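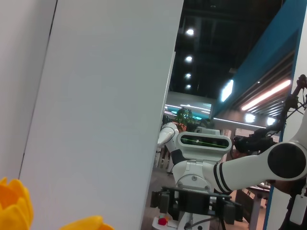
Notes for setting up a small stand at a trade show. Written for Wimovlow people going to the Barrera hall for the first time, but most of it works anywhere. Skim it on the train.

## Before you leave

- Print the stand number big and tape it on every box. Ours is 3901 this time.
- Floor plan on your phone AND on paper. Signal in the hall is bad.
- Check the power order. If it isn't on the confirmation it isn't ordered, and ordering on site costs a fortune.
- Pack one box marked OPEN FIRST: scissors, tape, wipes, marker, extension cord, zip ties, phone charger.
- Brochures go flat, never on end. They curl.

Crates ship with Perkow. Their label goes on the short side, not the lid. Lids get stacked on.

## Build day

Get there early. The loading dock lets each van stay up to 20 minutes and they do count. One person stays with the van, the other moves boxes. Don't both go in.

1. Find the stand, check the walls are up and in the right place. Look at the seams between panels before anything gets hung. A panel that leans is the builder's job, so get them over right away, they leave by evening.
2. Test the sockets. All of them.
3. Wipe the walls. Dry cloth first, then damp. No spray straight on the panel, it runs down behind the joints.
4. Table in. Leave a hand's width off the wall so cables can drop down the back.
5. Big graphics, then lights, then small stuff.

Nothing screwed or nailed into panels. Hooks over the top or removable strips only. Strips want a full hour before you hang weight on them – we lost a sign last year doing it too soon.
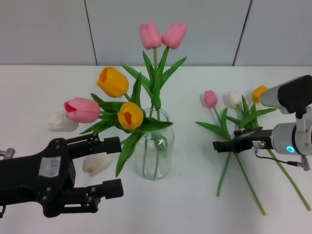 *Page last changed: 2023-09-02*

## The table

Less on it than you think. A white top shows everything, incl. fingerprints and coffee rings, so keep wipes in reach.

Flowers are the cheapest thing you can do for a plain stand. Tulips in clear glass look good against gray walls. A few tips:

- Buy them closed. They open fast in a warm hall.
- Cut the ends at the stand, not at the hotel.
- Cold water, only a third full. Less to spill when someone bumps the table.
- They keep growing in the vase and start to lean. Trim again on day 2.
- Odd numbers sit nicer in a narrow vase. Don't cram it.
- Keep water well away from the power strip. Obvious but still.

Cards on the right, sign-up sheet on the left, pens in a cup. People take pens so bring the cheap ones. Leave some room for visitors to put there own stuff down, they stay longer if they can.

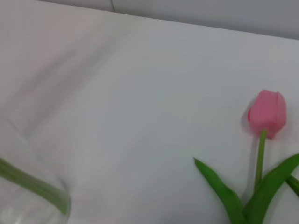 *White top, light gray panel behind.*

## Lights

Hall lights come from high up and flatten everything. Clip two small spots on the top rail, aim them at the wall above the table. If you aim at the tabletop you get glare and every photo is ruined.

## Badge scanner

We use Pistemik. Log in at the hotel the night before, the update takes ages on hall wifi. Scans save offline and sync later. If it freezes, write the badge number down by hand and move on, don't make people wait. Last show we had 31 on paper and typed them in after, it was fine.

## Packing up

- No teardown before the closing announcment. There are fines.
- Photograph the stand before you touch anything.
- Strips off slowly, pull down along the wall, not out.
- Give the flowers away to the neighbors. Empty the vase and dry it before it goes in the box.
- Perkow picks up from the stand, so one person has to stay till the crates are signed for. Keep the slip.

Still to add: parking, and where the decent coffee is.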